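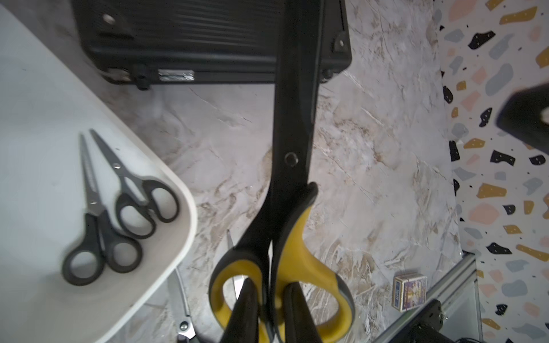
Year-end tax file check, Borkby office, 8th December. Most of what follows was sent back to us by Goltix as "complete", and I don't accept that for half of it. The promised cut in the company rate is still only a promise, so every line is checked against the law as it stands. 

**1. Rate used in the estimate** - FAIL
Goltix used the proposed rate. No bill has passed. Redo at the current rate.

**2. Income moved into next year** - QUERY
Three invoices to Millet were held back from July. I'd like to see who agreed to that, in writing. "The customer asked" isn't a record.

**3. Equipment write-offs** - PASS, with doubts
119 items on the list, all with receipts. Whether every one of them is used for the business is another matter. Spot check to follow.

**4. Loan interest, Derka** - FAIL
Claimed in full. The draft plan would limit this, and the same people who happily used the draft rate in line 1 ignored the draft limit here. Pick one set of rules - the real one.

**5. Travel and meals**
- Receipts present: yes
- Purpose written on each: no
- Claims over 90 days old: several, unsigned

**6. Overseas profits** - NOT CHECKED
Page 301 of the ledger is missing from my copy. Gaspard Rey says it was sent. It wasn't sent to me.

**7. Payment dates** - PASS
Dates match the bank statements.

Lines 1 and 4 to be corrected before anything is signed. I'm told a vote is close. I was told that in July as well.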